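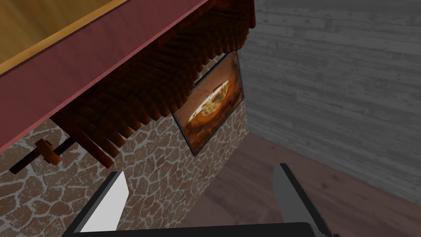
Stone surface and brown floor, computer render

Afonso Barros
Thread on trench dewatering, as I promised to two people last month. I write it from the Solavbridge water main job, where I am the site environmental inspector. It is long, please mute me if you don't work with mud.

The job is 2,391 feet of new water main, open cut, with the low end running beside Skistus Creek. The groundwater there is high. You dig in the morning and by lunch you have a bath.

You must pump this water out, everyone knows that. The question is where it goes after the pump. Our permit says no visible plume in the creek, and turbidity at the discharge point must be read before the first release of the shift and again every two hours while the pump runs.

First thing I would like to say to new inspectors: read the permit and also the dewatering plan, and read them side by side. In our case the permit said one reading location and the plan showed another on the drawing. I spent a full evening thinking I had misunderstood the English. I had not. The drawing was old.

Siddiqui (the general contractor) fixed the drawing in two days after I wrote to them. Please write such things down in an email. A conversation beside an excavator is very pleasant but you can't find it again in May.

Now the filter bag. I see many bags placed directly on bare soil, on a slope, with the outlet side toward the water. The bag works and then the clean water takes the soil under it and carries it down. So your bag is fine and your creek is brown.

What we do: flat ground, a bed of clean stone or straw bales, well-grown grass on the downhill side, and as far from the bank as the hose permits. At our site it sits on the uphill side of the access road, and the crew complained, because the hose must cross the road and needs a ramp over it. They have the ramp now. They still complain, but less.

One bag, one hose. I have seen two hoses tied into one bag with tape and a strap. The flow was too much and the seam opened. I wasn't the inspector there, I was only visiting, and I still think about it.

Pump size is the part I had to learn slowly. A big pump empties the trench fast, and it also pulls all the fine material from the bottom. We changed to a smaller Stakier pump, with the intake inside a perforated bucket wrapped in fabric and surrounded by stone. It takes longer to draw down. The water that comes out is much easier to treat.

Please lift the intake off the bottom. Hang it from a rope, tie it to a board, put it in the bucket, I don't mind which. If the intake lies in the mud you are pumping mud.

The worst reading I had on this job was 290 NTU, at 6:40 in the morning after a night of rain. It was in the holding tank, before the bag, so it wasn't a violation. We did not release. We let it settle until after lunch, read it again, and only then opened the valve.

The foreman was not happy about the lost hours and I understand him. He had a full crew standing. But he had also the number on the meter in front of him, and I find that a number is easier to accept than my opinion.

About the meter. Calibrate it with the standards that came with it, check the date on the standards, and wipe the glass vial with the soft cloth. Fingerprints give you a higher reading. My colleague Arif Ekanayake repeated one sample with a clean vial and the result dropped so much that we both looked at the sleeve of his jacket, which he had used for the wiping the first time.

Write the reading with the time, the station, the weather, and whether the pump was running. I add which bag it was. Our log for station 712 is almost boring to read, and when the agency visitor came she took a copy of it and asked very few questions.

A word about the bag when it is full. It is heavy, heavier than it looks, and it can't be dragged. Think before the first use about how you will remove it. We put lifting straps under the bag before it is filled. On my first site we did not, and the end was that somebody cut it open in place and we were shoveling silt for an afternoon.

The silt goes to the upland spoil area, inside the silt fence, then it gets seed and mulch with the rest. Not behind the bushes. I have looked behind the bushes on many sites.

Night pumping: we don't do it without a person present. The plan allows it if someone checks the discharge, and "someone checks" was understood by one crew as "someone comes at 5 a.m. and looks." I asked Siddiqui to write the name of the person on the shift sheet. Since then it goes better.

If you smell fuel or see a sheen in the trench water, stop the pump. The bag does not remove it, it is made for sediment. Call your environmental lead, put absorbent boom in the trench, and wait for instructions. We had no such case here, but there is an old garage lot near the north end, so it is in our morning talk each week.

Somebody asked me in private if straw bales alone are enough. For a very small volume on good grass, maybe your permit accepts it. Mine does not. Ask before, please, and keep the answer.

Another question was about flocculants. We have no approval for them on this job, so I have nothing useful to say. If you use them near a trout stream I would be glad to read how you dosed and how you tested after.

We have the last section along Skistus Creek still to do, and there the bank is close and the room for a bag is very small. We are looking at a longer hose up to the field, if the landowner agrees. Arif is meeting him tomorrow at 4 p.m. I will add a post here when I know.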